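Bench notebook, Monday, late

Bins again. The Stillberg order turned up short, so we are sorting odds and ends into whatever Birdie could find in the Saliba cupboard. A matching set was promised in February. I've stopped asking.

Rules as of this afternoon, agreed by me and Tarek and ignored by Hussam before the coffee was cold:
– translucent bin: the mixed dark bits, unsorted, plus strays
– orange-red slotted basket: the thin orange stuff and only the thin orange stuff
– blue bin: for whatever gets rescued from the translucent one
– white tray with the handle cut-out: overflow, to stay in front of the others

Ruba objects to the slotted basket on the grounds that anything thin will work its way through the slots by Thursday. She is probably right. I have put her down as "concerned."
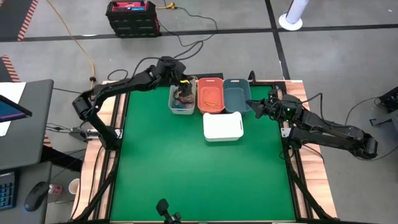 The row stays at the far edge of the green top. Trinidad wanted the bins in the middle, where she can reach them, and we tried it for 30 minutes before lunch. All that happened was that the middle became the place where people put their mugs.

Sorting is slow. The dark stuff all looks the same until you have it in your hand, and then it looks like something you already put somewhere else. Tarek proposes labels. Tarek proposed labels last time too, and we now own 600 of them, blank, in the Mumutico drawer.

To do:
– find lids, or give up on lids
– ask Musside if the blue one comes in a deeper size
– untangle the orange basket (Hussam, who tangled it)

3 comments · 3 shares

Recent entries
Where the good scissors went
Mumutico drawer, contents of
Second opinion on the slotted basket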